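Trostgate College open day: what I learned about paying for it

My daughter is two years off finishing high school, so going to a college open day this early felt a bit keen. I'm so glad we went! We came for the campus and the engineering building, and I ended up spending most of the day in a basement room with the student finance team, taking notes until my pen gave out.

Trostgate sits on the hill above Hosesthorpe, a short walk from the bus station if you don't mind a climb. We got there early, picked up our badges and a map, and joined the line for coffee. The place was already buzzing. Lots of parents, lots of younger brothers and sisters being bribed with muffins.

The welcome talk was short (hooray), and then you could choose your own route. My daughter went straight off on the subject tours with a girl she'd met in the coffee line. I headed for a session called Borrowing Less, mostly for the title.

It was run by Ineke Jacobs, who heads the aid office, and she was wonderful. She started by putting a sample award letter up on the screen and asking us to find the real price of the year. There were 112 of us in the room and I'd say most of us got it wrong, me included. I had happily added the loans in with the grants, as if they were all the same kind of money. The letter listed them one under the other with no gap, so you can see how it happens!

She then went through the letter again with two colored markers, green for money you keep and orange for money you give back. Such a simple thing, and I've already done it with the sample letters we were given to take home. She also went over the difference between loans that gather interest while the student is still in class and loans that don't. I'd read about that before and never really got it. The trick for me was seeing it as a running total, semester by semester, on one sheet of paper.

Next came a question and answer hour, and people asked such good things. What happens to aid if a student drops to part time? (Tell the office before you do it, as some awards depend on the number of credits.) Can you appeal if a parent loses a job after the forms go in? Yes, and Ms. Jacobs was firm that families should write in right away and send whatever paperwork they have. One dad asked if outside scholarships get taken off the college's own grant. At Trostgate they reduce the loan part first, and I could hear the whole row behind me writing that down.

I caught up with my daughter at lunch, and she talked through an entire sandwich about the engineering building without stopping for air.

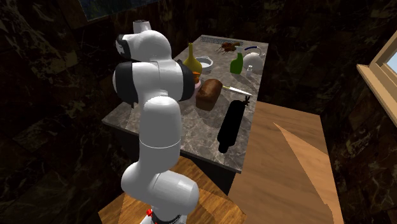

Robot arm at a kitchen island, computer simulation.

After lunch we went together to the talk on paid work and placements, which I'd recommend to anyone visiting. Kátia Lacerda looks after the campus jobs program, and she had brought along 4 students who work for it. They were very open about money. One works in the library and uses her pay for food and bus fare. Another has a placement with Costache, a local firm, and is paid for the whole spring term while still earning credit. He said the hardest part had been learning to budget in a month with five weekends in it.

Ms. Lacerda showed us Nundow, the website the college uses for planning. You put in your costs, your grants and your likely earnings, and it shows what you would owe at the end and what the monthly payment might look like on different starting salaries. I could have played with it all afternoon. My daughter, who had shown no interest in any of this until then, took over the keyboard and tried living at home, then living in the dorms, then sharing a house. The gap between the first and the last was bigger than either of us had guessed, and it led to a really good talk on the way back down the hill.

A few small gripes. The basement room was hard to find, and the signs pointed to the wrong stairs. The finance session clashed with the dorm tour, so we never saw a bedroom. I'd also have liked a handout on private loans, which only got a quick mention at the end - the staff did say they'd email something.

If you're going to the next one, bring last year's tax return. There's a desk by the main doors where staff will sit down with you and work out an early estimate, and we couldn't use it because ours was at home in a drawer. The desk closes at 2, well before everything else, so go there first and get your coffee later.

We've signed up for the April 2026 visit and this time we're doing the dorms.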